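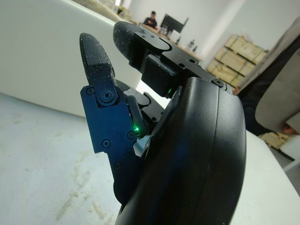 トースターの卓、置き直しの日
2024年7月24日 Pinddale 作業室ノート

朝から湿気がひどく、窓を開けるか閉めるかで少し迷い、結局閉めて冷房を入れた。パンを扱う日に窓を開けておくと、午前と午後で同じ袋の食パンとは思えない手ざわりになる。先週それで懲りたはずなのに、毎朝一度は窓の鍵に手が伸びてしまう。癖というのはなかなか抜けないものだと思う。

今日は Vitanby の朝食の卓を、いちから置き直した。前回のままでも使えなくはなかったのだけれど、トースターのまわりがどうにも窮屈で、トレイの置き場所が日によって違い、前の日のノートと見比べても話がかみ合わない。道具の置き場所が決まらないうちに細かい話をしても仕方がないので、半日つぶすつもりで始めて、本当に半日つぶれた。悪い半日ではなかった。

卓を拭く
まず白い卓の天板を拭いた。固くしぼった布で一度、乾いた布でもう一度。白い天板はパンくずが見えにくいように思われがちだが、焼けたくずはよく目立つし、焼けていないくずは手のひらでなでるとすぐ分かる。私は毎回、拭き終わったあとに手のひらで端から端までなでることにしている。ざらっとしたら、もう一度布を取りに行く。今日は奥の縁のあたりが二度ともざらついて、二度とも布を取りに戻った。

洗剤は使わなかった。前に使ったとき、香りがパンに移った気がすると言われて以来、この卓では水だけにしている。移ったかどうか、私の鼻では分からなかった。けれども一度そう言われると、自分でもそんな気がしてくるから不思議だ。

布は流しの横に干した。干す場所がまた狭くて、ふきんと作業用の布が並んでしまうのが前から気になっている。洗濯ばさみの色を分ける案は出たまま止まっている。次に買い出しに行く人は、色の違うものを一袋お願いします。

トースターの位置
いつもの、クリームがかった白の二口のトースター。角が丸くて、つやのない外側で、見ていると何となく気持ちが落ち着く。派手な道具が増えてきたなかで、これだけは長く使いたい。前のものは銀色でぴかぴかしていて、指の跡ばかり気になった。焼き上がりの出来よりも、拭いた時間のほうをよく覚えている。

置き場所は卓の中ほど。レバーとつまみのある側が左に来る向きにした。以前はレバーを右にしていたが、そうするとトレイと取り合いになる。左にレバー、右にトレイ。声に出して言うと当たり前のことなのに、この当たり前に落ち着くまでずいぶん遠回りをした。ノートを前のほうまでめくると、レバーを手前に向けた日もあれば、奥に向けた日もある。奥に向けた日の欄には「押しにくい」とだけ書いてあって、我ながら何をしていたのかと思う。

電源コードは後ろへ逃がす。これは毎回書いているが、また書いておく。手前に垂らすと袖に引っかかる。差し込み先は壁の3番。100ボルトの普通の口で、隣の口は湯沸かしに使うので空けておくこと。湯沸かしとトースターを同じ延長コードにまとめるのはやめましょう。先月それで電気が落ちて、冷蔵庫の中のバターまで心配する羽目になった。バターは無事だった。

位置の目印には、天板の裏側に鉛筆で小さく線を入れた。表に印をつけると拭くたびに薄くなるし、テープは縁にくずがたまる。裏の線は、しゃがまないと見えないのが難点で、しゃがむたびに膝が鳴る。もっとよい方法を思いついた人は、余白に書いておいてください。

パンのこと
食パンは Mazurek の8枚切り。6枚切りを好む声があるのは知っている。私も家では厚いほうが好きで、焼いて中がふかふかしているところへバターを落とすのが何よりの楽しみなのだけれど、この卓では薄いほうが扱いやすい。厚いものは口に入れるときに耳が当たって、そのたびに角がつぶれる。薄いものは薄いもので、くたっと折れるという別の困りごとがある。

そう、折れるのだ。袋から出して少し置いた薄切りは、持った場所によって真ん中から頭を下げるように曲がる。そのまま差し込むと、上の縁にしわが寄ったまま口に収まってしまう。見た目にはご愛敬だが、そのまま焼けば、しわのところだけ色が変わりそうで落ち着かない。耳の硬いほうを下にすると少しまし、というのが今のところの実感で、これは前から言っている人がいて、私は半信半疑だった。疑ってすみませんでした。
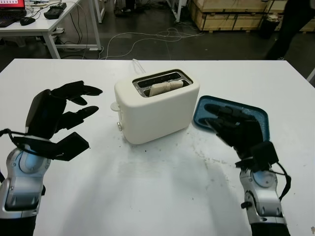 袋の口は、出したらすぐに閉じる。これも毎回の小言になってしまうが、留め具をどこかに置いて、探しているあいだに袋が開きっぱなし、というのがいちばん多い。留め具は袋の中に入れない。以前、パンと一緒に出てきたことがあって、そのときは笑い話で済んだけれど、口に差し込む前に気づいたから笑えただけの話である。今日からは、留め具の定位置を引き出しの手前の小皿と決めた。小皿は湯のみの受け皿を一枚借りている。返してほしい人は言ってください、代わりを探します。

残ったパンは冷凍せずに、みんなで食べた。昼にちょうどよかった。焼いたのを一枚もらって、マーマレードをのせた。作業室で食べるトーストというのは、どうしてあんなにおいしいのだろう。家で同じパンを同じように焼いても、こうはならない。立って食べるのがよいのかもしれないし、人が焼いてくれたのがよいのかもしれない。

青いトレイ
トレイは浅い青いもの。角が丸く、縁が一段高くなっていて、中はまだらに少し明るい青。ふたのような形なので、初めて見た人にはたいてい「本体はどこ」と聞かれる。私も最初に聞いた。答えは、知らない。棚の17番に入っていたのを誰かが出してきて、ちょうどよい大きさだったので、そのまま使い続けている。もし本体の心当たりがある方は、ぜひ教えてください。長いこと気になっているのです。

このトレイのよいところは縁の高さで、パンを一枚寝かせても滑り落ちにくく、かといって取り出すときに指の邪魔になるほどでもない。白い皿も試したが、白い卓に白い皿だと、どこまでが皿か一瞬分からなくなる。特に夕方、灯りをつける前の時間がいけない。青にしてから、置き損ねの話をとんと聞かなくなった。色というのは大事なものだ。台所の道具を選ぶとき、つい白でそろえたくなるけれど、卓が白いなら道具はそうでないほうが親切だと思う。

向きについては、まだ決めきれていない。縁を卓の縁とまっすぐにそろえると、見た目はすっきりする。ところが使っているうちに、どうしても斜めになっていく。斜めのほうが手に合っているのではないか、という意見が午後に出て、なるほどと思った。まっすぐに戻すたびに、また斜めになるのなら、道具のほうがそうしてほしがっているのだろう。しばらくは斜めのままにして、気になった人がそれぞれ書き込むことにした。几帳面な方には申し訳ないけれど、見かけてもそっと直さずにおいてください。

滑り止めの布を下に敷く案もある。敷けば確かに動かない。ただ、布のふちが反り返ってくると、今度はそこにくずが入り込む。Drodar の薄い敷物がよいという話を聞いたので、棚の奥を探したが、丸めたまま癖がついていて平らにならなかった。重しをのせて一晩置いてみる。重しには古い電話帳がよい。捨てずに取ってあってよかった。

くずの話
今日いちばん時間を使ったのは、置き場所を決めることでも線を引くことでもなく、くずの始末だった。トースターの底の受け皿を引き出したら、思っていたよりも積もっていた。前にここを空けたのはいつだろうと、ノートをさかのぼってみたけれど、それらしい記述が見当たらない。書かなかったのか、やらなかったのか。たぶん私も含めて、みんな誰かがやってくれていると思っていたのだろう。

受け皿は冷めてから引き出すこと。ごみ箱の真上でひっくり返すのではなく、新聞紙を広げて、その上で軽くたたくのがよい。ごみ箱の上でやると、細かいものが舞って床に落ちる。一度に済ませようとして、結局ほうきとちりとりまで出すことになる。刷毛は柄の短いほうを使う。長いほうは窓の桟に使ったものなので、見分けがつくように柄にひもを結んでおいた。

本体の口の中までは、今日は触っていない。金属のところに何かこびりついているように見えても、箸や串でつつかないでください。コードを抜いて、逆さにして、側面を手のひらでぽんぽんとたたく。それで落ちないものは、しばらく付き合うしかない。私は少しくらいのこびりつきなら、道具の年輪だと思うことにしている。あまり人には勧められない考え方だが。

細かな白いものは、卓のまわりの思いがけないところにも付く。袖口、椅子の背、眼鏡のつる、触ったものは何でも。パンの粉なのか、布の毛なのか、ただの埃なのか、目で見ただけでは私には区別がつかない。ゴムの面は特に拾いやすいようで、冷蔵庫の扉のパッキンなどは拭いても拭いても何か付いている。片付けの最後に、湿らせた布でざらざらした面だけをもう一巡なでておくと、翌朝の気分がだいぶ違う。 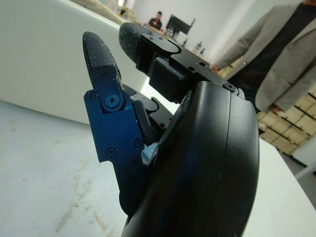 指先の黒いゴム。細かな点の模様に白い粒が付いている。

片付けの順番
今日やってみて具合のよかった順番を書いておく。

コードを抜く。抜いたコードはトースターの後ろに回したままにして、胴には巻きつけない。
パンの袋を閉じて、戸棚の上の段へ。
トレイを流しで洗い、立てかけて乾かす。
トースターの受け皿を出して、くずを新聞紙へ。
天板を奥から手前へ拭く。
手のひらでなでて、ざらついたら戻る。
床は最後。

トレイを先に洗っておくと、天板を拭いているうちに水が切れて、ちょうどよい頃合いで戻せる。順番を逆にすると、濡れたトレイを持ったまま置き場所を探してうろうろすることになる。今日の午前の私がまさにそれで、見かねて乾いた布を差し出してもらった。ありがとうございました。

トースターは出したままでよいことにした。毎回しまうと、出すたびに位置がずれて、せっかくの裏の線を毎朝のぞきこむことになる。夜のあいだは布を一枚かけておく。布は花柄のしか見つからなかったが、かけてみると案外かわいらしいので、当分これで行きたい。反対の方は無地の布を持参のこと。

持ち越し
敷物の癖が取れたかどうか、明日の朝いちばんに電話帳をどけて見る。平らになっていなければ、もう一晩。

バターの置き場所が決まっていない。トレイの右に小皿を足すと手が当たりそうだし、左はレバーの側なのでふさぎたくない。トースターの奥はコードがある。卓に載せず、冷蔵庫から直接持ってくるのがいちばん簡単なのだけれど、それだと塗るころには硬い。前の晩から出しておくには暑すぎる季節だ。11月になればこの悩みは自然に消えるのだろうが、それまで待つのもくやしい。塗りやすい容器があれば試したい。

天板の裏の線は、見やすいようにあとで濃い鉛筆でなぞる。今日は芯が折れて、途中から色鉛筆になってしまった。右の奥だけ緑色なのはそのためです。

それから、パンの耳を集めて揚げたい人がいるそうで、今日出た分は紙袋に入れて冷蔵庫の野菜の段に置いてある。砂糖をまぶすならきび砂糖がおすすめ、と横から口を出しておいた。揚がったら一本残しておいてください。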